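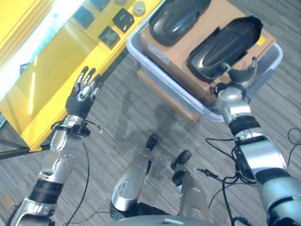 A cabinet in bright yellow. Prutulell will accept used cabinets in any color.

Prutulell Opens Take-Back and Repair Service for Used Cabinets in Marikar

MARIKAR, January 2, 2021 — Prutulell, a supplier of storage furniture to schools, clinics and small workshops, has opened a take-back and repair service for used cabinets at its Marikar depot. Customers can now return cabinets they no longer need, have damaged ones repaired, or buy repaired cabinets at a reduced price.

The service covers cabinets of any make. Owners do not need to have bought them from Prutulell and do not need a receipt. The company expects to handle 1000 cabinets in the first year.

"Most of what gets thrown out has one thing wrong with it," said Thilini Rathnayake, who heads the service. "A hinge is bent, or the key has been lost for years and the door was forced. The rest of the cabinet could go on being used for a long time. We were getting calls asking for a single hinge and we had no good way to say yes."

Prutulell ran a trial of the service with customers in Brastitz starting in May. Doors that no longer closed were the most common problem, followed by missing keys and worn shelf supports. Several schools also asked for cabinets to be repainted so that they could be moved to a different classroom. Repainting was not part of the trial but has been added to the full service.

How it works

Owners fill out a short form on the Prutulell website or call the Marikar depot. They are asked for the height, width and depth of the cabinet, the number of doors, and a description of any damage. The depot replies with one of three answers: repair, take back, or refer to a local recycler.

Repairs are priced before any work begins. Small jobs such as a replacement lock or handle can be done at the customer's address. Larger jobs are done at the depot, and the cabinet is normally returned within 3 weeks. During the trial, paint work took longer than expected in damp weather, so customers who want a color change should allow extra time.

Cabinets must be emptied before collection. Crews will not move a cabinet that still has anything inside, and they cannot disconnect one that is fixed to a wall unless this was noted on the form. Cabinets that have held solvents, pesticides or medical waste are not accepted.

Cabinets that are taken back are cleaned, repaired and offered for sale at the depot. Each carries a tag listing the work done and the parts replaced. Repaired cabinets come with a 2-year warranty on locks, hinges and shelf supports. Paint is not covered.

Parts supplied by Stulance

Locks, hinges and handles for the service come from Stulance, a hardware company that has worked with Prutulell on its new cabinets. Stulance will keep 1000 hinge sets in stock for the Marikar depot and has agreed to go on making two older lock types that were due to be dropped.

"The older locks are simple and they fit a great many cabinets still in use," said Ruwan Bepari, product manager at Stulance. "Changing to a newer type means drilling the door again, and then you have an old hole to cover. It made more sense to keep the tooling."

Replacement parts will also be sold over the counter to people who want to do their own repairs. Staff can match a part from a sample, so customers are asked to bring the old hinge or lock with them — a photo is often not enough to tell two similar sizes apart.

Availability

The service is open now to customers in Marikar and Brastitz. Collection is free for orders of several cabinets and charged by distance for single pieces. Customers outside those areas may bring cabinets to the depot themselves.

About Prutulell

Prutulell supplies cabinets, shelving and lockers to schools, clinics and workshops. Its main depot and showroom are in Marikar.

Media contact: Thilini Rathnayake, Prutulell, Marikar depot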